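Ticket: Gonent sage and lemon balm infusion, clumping and off smell
Opened: 2021-09-25
Product line: Kokeo herbal teas
Assigned to: Berkay Saraç
Status: waiting on supplier

Customer at Plokstead bought 3 tins. Says the leaf has gone into lumps, smells of damp cardboard and "no longer settles the stomach". I can't do much with the last bit. We never said it settled the stomach, and I would like to know who told them so.

Asked how the tins were stored. Reply: in a cupboard, lids on. Asked which cupboard. Reply: over the kettle. That would explain the lumps without any fault in packing, but I'm not closing it on that alone.

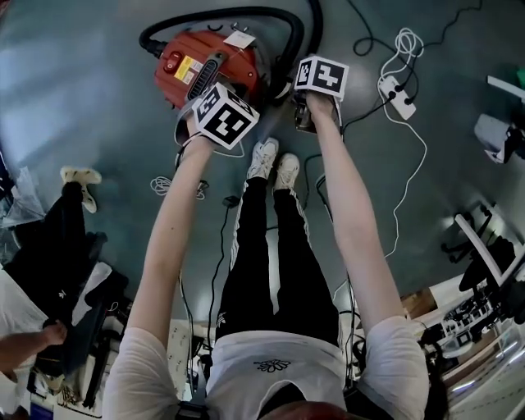

Opened 2 tins from our own shelf, same batch. One fine. The other had a soft lump the size of a walnut, low down against the side, and a faint stale smell. Brewed both for five minutes. The lumpy one tasted flat. No mould that I could see, which proves very little.

Rang Şimşekoğlu, who dry and blend the leaf. They say moisture was checked before filling and was within limits. No figures offered. Asked for the batch sheet and was told sage "always does this in autumn". It is September and the tea was packed well before that.

Customer also asks if drying the leaf in a low oven would save it. Told them no, throw it out, refund sent for all three.

Remaining 20 tins of the batch taken off sale. Not convinced by the cupboard, not convinced by Şimşekoğlu either. Leaving this open until the batch sheet turns up.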